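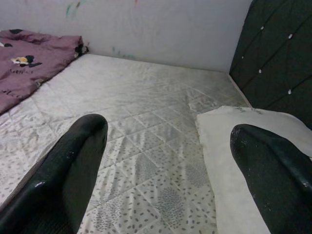 # Chapter 2: Sleep and the Body Clock

I was a terrible sleeper as a student. I shared a flat in Kovville with Nima Dehghan, who could drop off at nine in the evening and wake up singing, while I lay there until two, listening to the fridge. I thought he had better habits than me (he did, to be fair, have better habits than me). What I didn't know was that our bodies were keeping different time.

This chapter is about that timekeeping. We'll start with the two things that decide when you feel sleepy, then look at what happens once you've gone under.

## 2.1 Pressure and rhythm

The first is **sleep pressure**. It builds from the moment you wake up and drains away while you sleep. If you've been awake for 16 hours you'll have plenty of it, and if you had a long nap at teatime you'll have rather less, as anyone who has tried to get a napped toddler to bed can tell you!
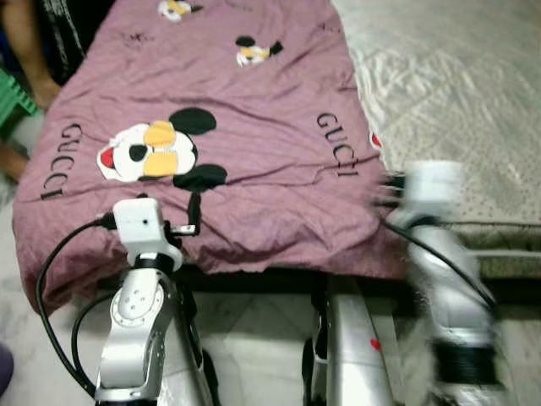 The second is the **circadian rhythm**, a cycle of close to a day that carries on even when you're shut away from clocks and windows. Light is what keeps it in step with the world outside. Morning light tends to pull it earlier, and bright light late in the evening tends to push it later – so a dark November can leave you feeling out of step with your own alarm.

Put the two together and some odd things start to make sense. Have you ever stayed up all night and felt a bit livelier at breakfast than you did at four in the morning? Your sleep pressure was still climbing, but your rhythm had begun its daytime rise and was covering for it.

### Before you read on

Keep a sleep diary while you work through this chapter. Write down when you got into bed, when you think you fell asleep, when you woke and any naps over 20 minutes. Guess if you have to, and don't keep checking the clock in the night. We'll use your diary in section 2.4, next to the one Parisa Kazemi kept during her first term of night shifts.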